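## 4. What the reporting rules ask for, and what they leave out

Most of the guidelines we reviewed for publishing simulated manipulation results ask authors to state the arm, the gripper, the number of trials and the rule for calling a trial a success. Few of them say anything about what the cameras could see. We think this is a serious gap. A success rate of any size means little if the reader can't tell what the policy had to go on when it made its choices.

Figure 3 gives two rendered views from one tabletop setting in the Grivulero set, which we used as our main test of the checklist.

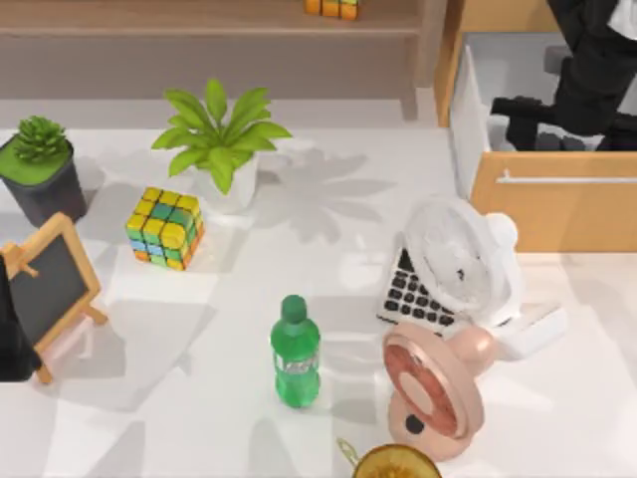
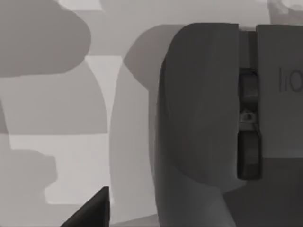 **Figure 3.** Two views from the same simulated setting. One takes in the table, with the shelf and the drawer cabinet along its far edge; in the other, a gripper finger fills much of the right half of the view.

### 4.1 Clutter is not a number

The draft Flaltberg checklist asks for "level of clutter" on a scale of one to 3. By that scale the table in Figure 3 would get the same mark as a table holding the same things in a neat row. Yet the two fans and the calculator are bunched together, the white fan partly on top of the calculator, while a green bottle stands near the centre foreground with space about it. A robot asked to fetch the bottle and a robot asked to fetch the calculator face very different jobs. One mark for the whole table hides this.

Shadows get no mark at all. The leafy plant throws a large one across the tabletop, and we found no rule in any of the documents that would oblige an author to mention it, or to say whether the lighting was changed between trials. The usual defence is that lighting is "randomised". We would like to see the range printed.

### 4.2 Close views

The close view is harder to defend as evidence of anything on its own. Apart from the gripper and the panel beside it, it offers mostly flat patches of grey, and we would not care to name an object from them. Part of a word, "lio", can be read on the panel. Rules that ask only for "camera placement" would be met by a one-line note, and a reader would never learn how much of such a view the hand itself takes up.

We suggest that authors report the share of each view blocked by the robot, at the start of a trial and at its end. The Virerent guidance comes closest to this, but makes it optional. Optional items are rarely filled in — of the 1,207 trial records we checked by hand, only 40 carried any note on blocked views, and most of those notes were a single word.

### 4.3 Would stricter rules help?

We are not sure. A longer form can be filled in carelessly just as a short one can, and the Vik template, the longest of those we tried, gave us the least useful answers. Two of its fields ask for the same thing in different words. We also doubt that a written rule can settle what counts as a fair starting position for the arms, a matter on which the three authors of this paper still disagree.

Our narrower proposal is that every reported result should come with one untouched view from each camera, picked by a rule fixed before the trials begin. Authors should also say whether the policy received that view or whether it was made for the paper only. Both requests are cheap. Neither would tell a reader how the policy would fare outside the simulator, and we would resist any wording of the standard that hints otherwise.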